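Silver plated serving tray turning yellow in the middle, replate or leave it?

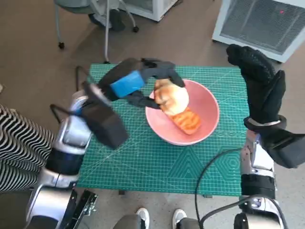
I have inherited a set of silver plated pieces from my aunt: one oval serving tray, two candlesticks, a sugar bowl and a fish server. The tray is the problem. In the middle, where the plates and glasses always stood, the color is changing from silver to a warm yellow, and it does not go away with polish. For the time being we eat from ordinary dishes, and the bread roll goes in the pink bowl, but in December my husband's family comes and I would like to put the tray on the table again. The marks on the back are EPNS and a small word which I read as Terketti, but I can not find this maker anywhere.

I have cleaned the tray with the cream from Prevby, the one for silver, maybe once every month since I got it. After the last time the yellow place was larger than before. It has now the shape of an egg, longer than my hand. The border with the grape leaves is still very nice, only dark in the deep parts, and I like it dark.

I asked in one workshop by telephone. They said they must first remove all the old silver, then repair, then plate again, and the price was more than I expected. My neighbor says there is a liquid you wipe on with a cloth and it puts new silver. Is this true, or is it only a polish with a nice name? And is it safe to put food on the tray as it is now?

Jasmina Vidmar

Lirnine

Stop using the cream first of all. EPNS means electroplated nickel silver, so below the silver you have an alloy of copper, nickel and zinc, and there is no silver in it in spite of the name. The yellow tone you see is this metal coming through. Each time you polish, you take away a little more of the plate, and the center goes first because it had the most wear already from 2 or 3 generations of glasses.

The wipe-on liquids exist and some of them do leave real silver, but the layer is extremely thin. On a candlestick that only stands on a shelf it can look good for a year or more. On a tray where things slide it will be gone after a few dinners. Read the label before you buy, as some say clearly that they are not for surfaces which touch food.

About replating, ask the workshop these things before you leave the tray with them:

How thick will the silver be, in microns? For a tray that is used I would not take less than 20.
Do they strip chemically, or do they grind? Grinding will soften your grape leaves.
Will they leave the dark color in the border? You must say this, or everything comes back bright.
Is the dent removal in the price?

Also look at the border from behind. On many trays of this kind the border is cast separately from a soft lead alloy and soldered on. If it is gray and dull where the silver is worn, tell them, because this metal melts early and needs another treatment. Not every workshop wants to do it.

For the food, I would put a glass plate or a linen on the worn part and keep lemon, vinegar and salted things away from it. If the border is the lead type and the silver is worn there, I would not let food touch the border at all.

Bako

mine had the same yellow thing and I just left it. looks old because it is old. put a big napkin in the middle and no guest will see it. I paid 900 to have a tea set done and I was sorry after, it looked like new from a shop and my mother did not recognize it

Jasmina Vidmar

Thank you both. I looked at the border from behind and it is the same yellow color as the middle where it is scratched, not gray, so I think it is not the soft type. I will wait with the replating and use a linen this winter. One more thing, if somebody knows: can I keep the tray in a plastic bag until then, or does it need the special brown cloth?

Lirnine

The brown cloth is better. If you have only plastic, wrap the tray first in acid-free tissue and never close the bag with a rubber band. Rubber makes black lines on silver, even through paper, and they are very hard to remove.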